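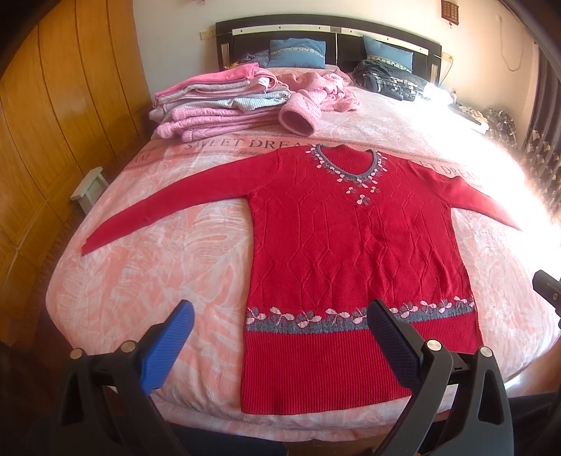 Dear all at the Flumgate fund,

Progress report, second instalment, covering the stretch up to the end of December. I know the form asks for "activities, outputs and learning" in separate boxes, but I've run them together again and hope you'll forgive me, as I did last time.

The short version is that the Trestano knitwear library is up and lending. We have 121 pieces on the shelves, nearly all of them jumpers and cardigans, with a few scarves and a waistcoat that I couldn't bring myself to turn down. The target in the application was 100 by the spring, so I'm very pleased with that!

Sorting has taken up far more of my time than lending. Every piece that comes in gets looked over, washed if it needs it, and then laid out flat, arms out, so I can go over the cuffs, the hem and the neck before it gets a number. I tried doing this on the folding table you paid for and it's fine for children's sizes, but a grown-up's sweater with its sleeves spread is a wide thing and the ends kept sliding off. So the big bed in my spare room has become the sorting table (no charge to the grant, obviously). It gets lovely sun on one side, which is grand for spotting moth holes and hopeless for judging colour, so anything red or navy I look at again by the lamp in the evening.

Mending is going better than I'd feared. We ran 4 mending evenings instead of the 3 in the plan. The extra one came about when the hall double-booked us and then gave us a free slot to say sorry. Most people came to learn how to darn an elbow. A few brought whole projects, and one evening rather turned into a discussion of whether you can felt a jumper back to size (you can't, or we can't). I've put the cost of the extra wool under materials. It came to less than the tea and biscuits.

The patterned pieces are the ones borrowers ask for, and they are also the hardest to mend. Plain ribbing I can match by eye. Cables are slower, and anything with a flower border needs several colours to hand at once, all in small amounts. I'd been buying whole balls of pale pink and grey to use a yard of each, which seemed daft, so I've set up a scrap tin sorted by shade and asked everyone who knits to drop their ends in it. It's a biscuit tin at the moment. By summer it'll need to be a drawer.
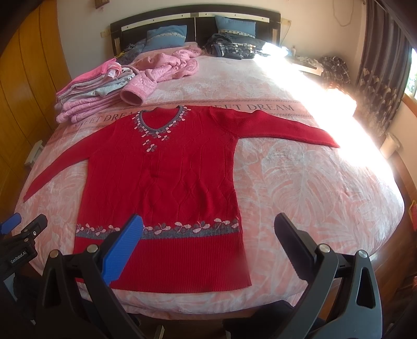 The catalogue was the part I was most nervous about and I'm afraid it's the part that's behind. We're using Floseseo for it, as agreed, and it does what it should once the entries are in, but each entry wants a size, a colour, a type of neck and a line on the pattern. I've done everything in reds and pinks and made a start on the blues. The greens haven't been touched. I did at first write long loving paragraphs for each one and had to have a word with myself. Now it's a single line, something like "red, cable front, grey border with pink and grey motifs, deep ribbed hem", and borrowers seem to find what they're after just as well.

Storage next. The Mok boxes arrived and they stack nicely, but they're a bit shallow for anything chunky – two thick jumpers and the lid won't sit down. I'd like to swap some for the deeper size if you're happy for me to move money across from the publicity line, which I've hardly spent. A card in the post office window has done most of the work there. Do let me know either way, as I won't order until I hear.

On folding, for what it's worth, we've settled on sleeves in across the back, then hem up to the collar, once. Folding in thirds looked smarter on the shelf but left a crease straight through the front pattern, and people noticed.

Lending itself is steady. Loans run for 12 weeks, which felt generous when I wrote it down and now feels about right for the time of year. So far only one thing has come back in a worse state than it went out, and the borrower had already bought the wool to put it right.

Still to do before the next report: finish the blues and greens, sort out the boxes, and find somewhere to hold the mending evenings once the hall closes for its new floor. The library in Trestano has said maybe. I'd also like to get a proper clothes steamer, and I've put a quote in with the receipts so you can see what I'm thinking of.

Receipts are attached in date order, apart from the one for the needles, which I'm still hunting for.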